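The Long Return of the Packed Lunch

At the Desmont plant, the midday break starts at 11:40 and ends when the line supervisor walks back in. For most of the plant's history, workers bought lunch from a counter near the loading doors. The counter closed in June. By the end of that month the break room refrigerator was so full that its door would not stay shut.

The story is common to a lot of workplaces. A cafeteria loses money, the company that runs it leaves, and the people who depended on it go back to what their grandparents did. They carry food from home.

Natanael Batista has worked in the Desmont paint shop for 15 years. He ate at the counter nearly every day and spent more there than he liked to admit. When it closed he tried skipping lunch, then tried gas station sandwiches, and then started cooking on the weekend.

"The first week I made rice and beans and I was sick of it by the third day," he said. "Now I make two things and switch. Chicken one day, lentils the next. My wife makes fun of the lentils."

Batista's routine is simple. He cooks both dishes on his day off, splits them into containers, and freezes half. Each night he moves one container from the freezer to the refrigerator. In the morning he puts it in a bag with an ice pack and a piece of fruit. He leaves the house at 5 a.m. and does not want to make any decisions before then.

Packed lunches used to say something about the person carrying them. Miners and mill hands took metal pails to work, often with a lower part for tea or coffee and an upper part for bread and meat. Office workers of the same period were more likely to go home or to a lunchroom, and a pail on the streetcar marked a person as a laborer. Later, children's lunch boxes turned the same object into something to show off. Once the soft, insulated bag became common, the lunch container lost most of its meaning. A nurse and a roofer may carry the same one.

The insulation is what changed daily life. A metal pail kept food clean and uncrushed, but it did little about temperature, and people packed around that problem. They took cured meat, hard cheese, pickles, boiled eggs eaten early. A padded bag and an ice pack make room for yogurt, leftovers and cut melon.

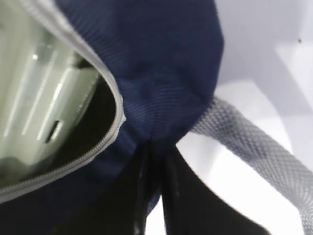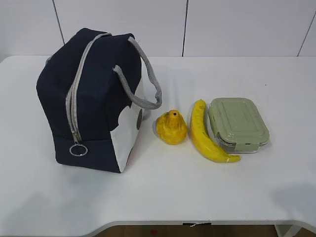 How long can a packed lunch safely sit without an ice pack or a refrigerator?

Perishable food should not be out for more than 2 hours, and the limit drops to one hour when the air is above 90 degrees. Meat, eggs, cooked rice, cut fruit and dairy all fall under that rule. Whole fruit, crackers, nuts and unopened shelf-stable items can go much longer.

Those limits catch people off guard, especially the ones who leave home early. A turkey sandwich packed at dawn and eaten at noon has been out for a whole morning. In a plain paper bag it is past the limit before the first coffee break is over. Insulation slows the warming but does not make anything cold, so the food has to go in chilled and the cold source has to go in with it. A bottle of water frozen overnight does the job of an ice pack and can be drunk in the afternoon.

Hot food has its own rules. A thermos holds heat better if it is filled with boiling water for a few minutes, emptied, and then filled with food that is already very hot. Soup that is only warm when it goes in will be lukewarm by lunch, which is unpleasant and also unsafe.

At Volbridge, a warehouse across the highway from Desmont, the problem is the microwave. There are two for the whole day shift, and a frozen dinner can hold one up for most of a break. Workers there have drifted toward food that can be eaten cold. Noodle salad is popular. So is cold roast chicken, and a chickpea mix that came in with one of the forklift crews and has spread through the building in several versions.

Lumanlan, a small bakery on the same road, noticed the shift from the other side. Its noon sandwich trade fell off over the summer, and its sales of plain rolls in bags of 5 went up. The bakery now opens earlier and puts the rolls by the register, where people on the way to work can grab them.

Money is the reason most people give for packing lunch. The saving depends on what they were buying before and how much food they throw away. Batista says he wasted a lot at first. He bought vegetables with good intentions and found them soft in the drawer. He now shops with a list that fits on the back of an envelope, and the only greens on it are cabbage, which keeps.

Time is harder to judge. Cooking in bulk takes up part of a day off, and someone has to wash the containers. Several Desmont workers said the washing was the part they disliked most. One keeps a dish brush in her locker and rinses everything at the break room sink before the second half of the shift.

The company has talked about bringing in a vending service called Hakeo, which stocks chilled meals, but no date has been set. Batista said he might buy something from it once in a while, on a Friday maybe, if the price was fair.

In the meantime the plant has bought a second refrigerator. It stands next to the first one, and people have started putting masking tape on their containers with their names in marker. Batista does not use it. He keeps his bag under the bench in the paint shop hallway, where it is cooler, and adds an extra ice pack in hot weather.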